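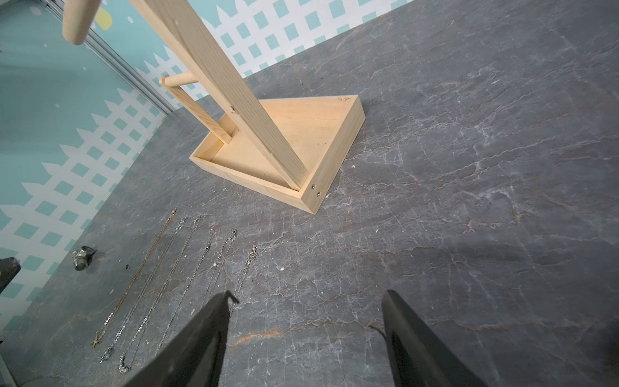 Melahat Demirtaş

Chapter 5
Tyres and Track Temperature

A driver who is new to karting often believes that the engine decides the race. In the first laps it is usually the tyre. The tyre is the only part of the kart which touches the track, and all the work of the chassis must pass through it.

In this chapter we look at how the pressure in a cold tyre is chosen, and how it changes during a heat. We begin with a practice day at the Dernon circuit in March. The morning was cold, and Defne Erdem complained that her kart was sliding at the front in every slow corner. Her mechanic, Tarık Akbulut, did not touch the steering or the axle. He only raised the front pressures a little and sent her out again. After around six laps the front began to grip, but in the afternoon sun the same setting was too high, and the kart jumped over the kerbs.

The student should keep this day in mind while reading sections 5.1 and 5.2. Section 5.1 explains why the air inside a tyre needs more room when it is warm. Section 5.2 shows how to fill in a pressure sheet. Wet tyres are treated separately in Chapter 7.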